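Wednesday, started 9:40

Goal for today: get the pose tracker to stop jumping when a marker cube turns away from the camera. Trummer (our name for the alignment tool, the old one was worse) now runs the head view and the gripper views through the same clock, so for the first time I can scrub all of them together. It's so good. I should have written this in December.

## Clock alignment

Took the new build of Trummer and ran it over yesterday's batch. 342 episodes, 40 of them rejected by the old script for "no cube in view." I'd always believed that message! Looked at the rejects by hand and plenty had a perfectly readable cube, only seen at a bad angle, and the detector was throwing the whole episode out on the first miss.

Changes, in the order I made them:

- A miss no longer kills the episode. The filter coasts on the IMU and waits for the next good detection.
- Two faces of the same cube now go into one pose solve. Before, each face got its own solve and we averaged them (why did we ever do that).
- Reprojection error gets logged per face, so a bad face can be dropped and the other one kept.
- Clolen config moved out of the script and into the repo. Please don't edit your local copy anymore.

## Cloth on the round table

Nesrin Yüksel asked if the fix holds up near the table rim, where the head view bends everything and the corners come out curved. Good question, and the purple cloth is the nicest thing we have for testing it.

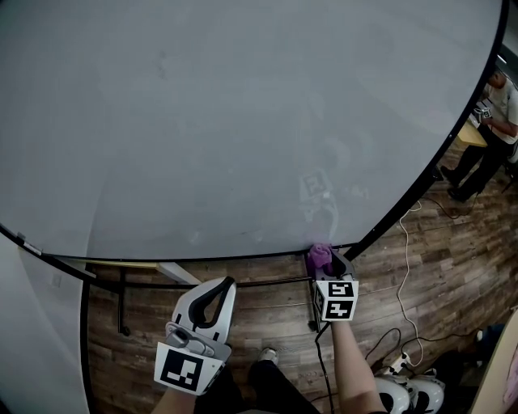

Head view first, gripper view second.
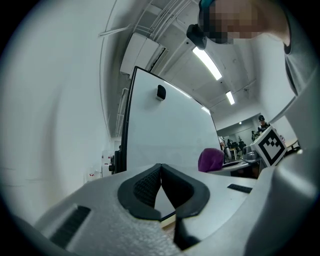 ## What the solver did with it

Ran the two-face solve on the rim clips. The old averaging version gave a cube that shivered even when the hand was resting, and on the plot it looked like somebody had scribbled over the path. The new one is a line. A line! I called Nesrin over to look at it and she asked for the residuals, fair enough, so they're in the Ralora folder with the plots.

Still wrong:

- Faint reflections in the tabletop. The detector sometimes locks onto the pale mirrored pattern and reports a cube below the table. Quick patch: reject any pose under the table plane. Better patch: check the handedness of the corners, as a mirrored tag shouldn't decode at all and I want to know why the candidate gets that far.
- Left and right IDs swap in the log if both cubes drop out and come back together. Saw it 2 times. Seeding the match from the last known pose should do it.
- Jaw opening comes from the gripper view, and the estimate drifts when the pads are nearly closed. The threshold was tuned on the old pads. Retune.

Tried the lens model with one more distortion term, found no difference I could see in the middle and a clear gain out at the edges. Keeping it. Solve time went up a little and I don't care, it all runs offline anyway.

## Odds and ends

Omport export fails on frame 1976 of the long clip, same frame each run, so it's the data. Probably a null timestamp. Added a check that prints the offending row and moves on.

Next: rerun the 40 rejects with everything switched on, then hand the merged set to Nesrin for the planner. Branch is pushed, tests pass except the ID swap one, which I wrote to fail until it's fixed.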